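7 Nov 2023

Paste color drift, Drandholm batch. Picking up from May, where Halima Athumani and I left the drying test half done.

Question is still whether tomato paste darkens faster in the thin smear or the thick one. Spread nine smears from lot 3709 on glass, covered five, left the rest open. Room at 24 C all morning. The old color chart has yellowed, so I read everything against the new one from Edidgate and will have to redo the May numbers before they can be compared. 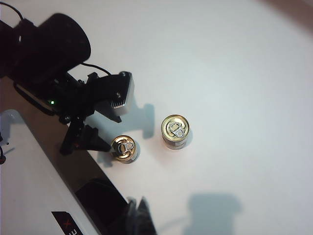
White tabletop, morning.

Open smears first. The thin ones had a brown rim by the second reading, the thick ones only a dull skin. Covered smears gave nothing I would swear to. Khrystyna Melnychuk read them blind and came out a half step lighter than me on almost 30 percent of the readings — same gap as last time, so it is probably us and not the paste. 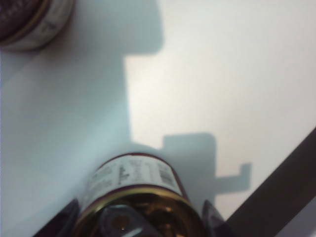 Salt next. Halima wants it in the same run, but I would sooner keep it separate. The Shemweta sheet lists salt by weight before reduction and ours is after, and I can't get the two to agree. Wrote to them. Until they answer, leave the salt column blank, do not fill it in from the sheet.

pH meter drifting again after the second buffer. Swapped the probe, fine since.

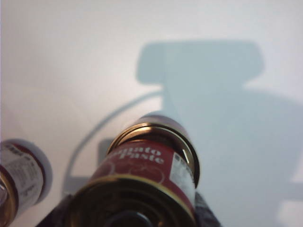 Storage: opened paste goes into glass jars with the lot number on the lid and the date on the side. Two jars in the fridge have no lot number and I threw them out of the test.

To do: order more slides from Zosimico, rescale the May readings, ask Khrystyna to repeat the open set under the other lamp.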